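Subject: Re: [lurklow-stockroom] Wire display racks for bagged candy

On January 5, 2026, the Flungate counter wrote:
> We have 39 of the small wire racks coming in for the
> shelf reset. Does anyone have a layout for bagged candy
> that doesn't slump? Ours lean forward as soon as one is
> taken out. Also, do you mix flavors on one shelf board or
> keep one flavor per rack?

Two flavors per rack, side by side, faces forward. We tried one flavor per rack in July and went back after the first restock, as the slow flavors took up the same board length as the fast ones.

On the slumping: it is mostly a fill problem. The contents settle to the bottom of the bag in transit and the top third folds over. Lay each bag flat on the table, spread the contents by hand, then stand it in the rack with the logo at the top. Keep the bags to the rear of the board. A bag at the front edge has no support when its neighbor is taken out.

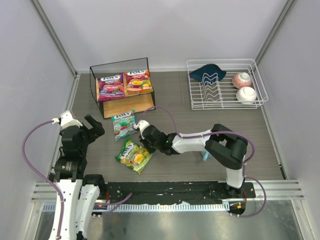
Berries goes on the left and Fruits on the right, both with the Fox's lettering level. The purple and the red-orange are easy to tell apart from across the counter, so a misplaced bag shows up quickly. Leave a narrow gap between the two. If they touch, the seam of one catches the other and both come out together.

We stage the remaining flavors on the table in front of the rack until the first pair is seated. They don't need to be straight at that point.

For the order sheet: the Lightfoot boards are cut at 200 mm deep and ours needed sanding on one long side before they would drop into the frame. The Vurine ones fit without work but cost more per board. We have 74 of the Lightfoot type in use and have replaced two.

One caution – don't use dish racks as overflow for bags. The plate dividers are spaced for plates, and a soft bag works its way down between them and creases. Use a flat tray.

I can send the label template if you want it. It is set up for the 100 mm strip.

Lurklow stockroom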